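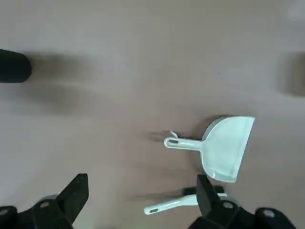 Fig. 1. White plastic dustpan, seen from above.

Housekeeping Operations, unit 4: dust, floors and room order
Notes for Chiamaka Isah's group, 20th July

Reading: Tan handbook, ch. 3. Skip the part on carpets, we do that in unit 6.

What dust is
Skin flakes, fabric fibers, soil off shoes, pollen, paper bits. Mix depends on the building. Guest rooms = mostly fibers (bedding, towels). Lobbies = mostly soil. So most of the lobby problem comes in through the door.

Mats
Long mats beat thick mats. People need several steps on them before they hit hard floor. Full mat stops working, soil just walks off the other end. Vacuum daily, twice when it rains.

Order of work in a room
Top to bottom, far corner to door.
- open window or run fan first
- strip bed before any dusting (shaking sheets puts fibers in the air)
- high ledges, lamps, then furniture
- floor last, always

Common mistake: floor done early becuase it looks worst. Then you do it again.

Dry before wet
Sweep or vacuum, then damp mop. Wet dust turns to paste and goes into grout lines. Sweep with short strokes, keep the bristles on the floor at the end of the stroke, no flicking. Fine line left at the pan edge: move the pan back a little, sweep again, or pick it up with a damp cloth.

Cloths
Microfiber, folded in four, gives eight clean faces. Wash apart from cotton. No softener, it coats the fibers and they stop grabbing.

Case: Pakaston guest house
154 rooms. Zhenhua Cai's survey logged 393 dust complaints in one year, most for ledges over eye level. Staff were working bottom up. Order changed, time per room went up at first, then settled about 20 minutes. We'll go over the complaint sheet in class, bring a pen.

Terms to know: soil load, dwell time, cross contamination, walk-off zone, high dusting

For next time
Write out a room order for your own bedroom, one page. Swap with a partner, mark anything out of seqence. Hand in to Onyekachi Okeke, room 13. Late ones go in the tray outside the door.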